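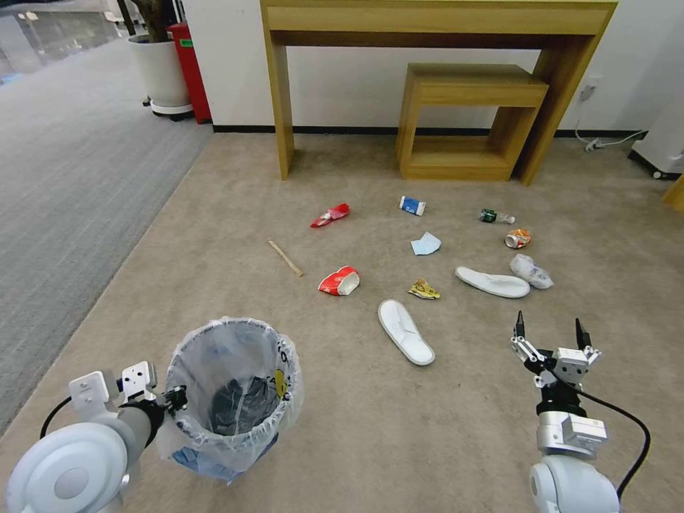
Head view during the task, floor clearing routine, right arm in ready pose

Ticket 329: planner skips the two white insoles
Component: Wendia perception node
Status: open, waiting for Hasetti

After the update in June, the object list from Wendia does not contain the insoles. One lies across, the other points nearly to the bin. It seems that both are joined with the carpet mask, as white on beige gives a weak border. The face mask is light blue and is found without problem.

I lowered the score threshold in the Poston config and started again. Now the insoles appear, but the list also has 13 false objects, mostly on the wall socket cable. 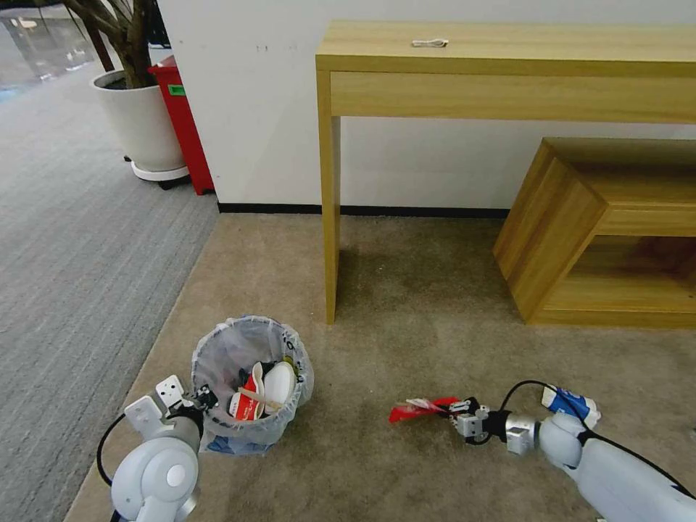 Related: grasp state

The second fault is in the log of the Vídalín controller. With the red and white wrapper in the right gripper, the state stays "empty" for about 2 seconds, and the planner asks for a new grasp. I think the finger width limit is too high for thin plastic.

Could you please tell me which parameter sets this limit? I found two with similar names and I do not want to change the wrong one. Logs from both runs are attached.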